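La règle 5

Le règlement de la salle tient sur deux feuilles, agrafées près de l'interrupteur. Il a été écrit chez Odetti, du temps où l'atelier de Levau leur appartenait, et repris sans retouche par Raltanik. Seize règles. On me les a fait lire à voix haute le matin de mon arrivée, en novembre, puis signer.

La plupart se retiennent sans effort. Rien sur la table qui ne serve à la tâche. Pas de bague. On ouvre les doigts avant d'approcher, on les referme une fois arrivé. La règle 5 disait : « L'opérateur attend que la surface soit libre. » Je l'avais signée avec les autres.
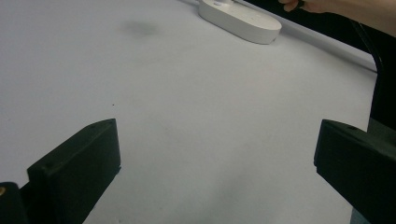
J'ai mis longtemps à comprendre ce que voulait dire libre. Chez Odetti, le mot visait sans doute les outils oubliés, les gobelets, les vis. Pour moi, une surface où passe encore une main n'est pas libre, même si la main ne touche rien, même si elle reste là-haut, près du bord, à côté du socle blanc. Les doigts de la pince étaient ouverts sur du vide. J'ai attendu. La main s'est retirée, j'ai compté jusqu'à trois et j'ai commencé.

Ma collègue de table trouvait que je perdais du temps. Elle visait 200 prises par poste et les obtenait presque toujours. Elle lisait la règle autrement : libre voulait dire libre à l'endroit où l'on travaille, et le reste de la table ne comptait pas. Nous en avons parlé à la pause, debout devant la machine à café, sans nous fâcher. Elle m'a demandé combien de fois j'avais vu quelqu'un se faire pincer. Jamais. Elle a haussé les épaules.

L'après-midi, elle m'a laissé les deux pinces et s'est assise derrière moi avec la feuille de relevé.

– Tu approches trop lentement par la droite, a-t-elle dit.

– J'approche comme c'est écrit.

– C'est écrit « sans à-coup ». Ce n'est pas écrit « sans avancer ».

Elle avait raison. La règle 9 disait bien sans à-coup. J'ai repris la lampe.
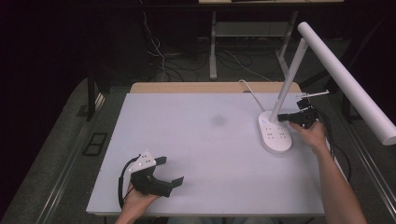

Texte : la rédaction des Cahiers de Levau
Rubrique : Nouvelles courtes

Le voyant bleu du socle était allumé. J'ai gardé la pince gauche au-dessus de la table et j'ai amené l'autre vers la lampe, un peu plus vite que le matin. Derrière moi, le crayon grattait. Elle notait les prises par petits bâtons, en barrant le cinquième.

Vers dix-sept heures, le responsable est descendu avec une feuille neuve. Le client, Yadav, demandait une version révisée du règlement avant la prochaine livraison, et il voulait nos remarques par écrit. Ma collègue a lu les seize règles debout, puis elle s'est arrêtée sur la cinquième et m'a tendu le crayon.

J'ai barré « libre ». Il a fallu trouver autre chose. « Vide » n'allait pas, la lampe devait bien y être. « Dégagée » disait la même chose avec un mot de plus à discuter. J'ai fini par écrire : « L'opérateur attend que toute autre main ait quitté la table. »

Elle a relu et ajouté dans la marge : « et il n'attend pas davantage ».

Le responsable a emporté la feuille sans commentaire. Nous avons débranché les pinces, enroulé les câbles comme le veut la règle 14, et elle a éteint la lampe.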